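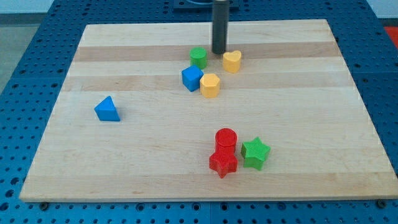 Roy Dobson's remark on the last draft of this section was that a team that trusts its first good pick will lose on its second, and that we should put it in before the steps. Fine, it's in. I'd go further and say the first good pick tells you almost nothing.

## 4. Checking the pick position

Do this before every club session, even if the group before you swears they left it calibrated.

1. Home the arm. Wait for the Brisus controller to show READY. It sometimes shows READY early — give it a few seconds.
2. Put the board on the blue table and try to shift it by hand. If it moves, stop and fix that first.
3. Set out the blocks with space between some of them and others close together. Mixed shapes, please. Cylinders alone will flatter your code.
4. Load `ellen_pick` and set speed to 2. The Gutier handout says 4 is safe. I have not seen evidence of this.
5. Jog the tool down over one block and stop just short of the top face. Save the height.
6. Repeat on a star and a heart. Compare the saved heights before you average anything.

> **Caution:** Keep hands off the board whenever the controller is live. Paused counts as live.

**Note on stacked pieces.** The vision script claims to separate two touching blocks of the same color. Seo-ah Nam's logs from November hold 1,938 attempts, and nearly all the bad ones involve same-color neighbors. Test this yourself before you write it into your competition plan.

**Note on the Maeng profile.** Dong-hyun Cha's version adds a second approach move. It's slower. Use it if step 6 gives you heights that don't agree.

7. Write the saved height and your initials on the log sheet. "Same as last time" is not a height.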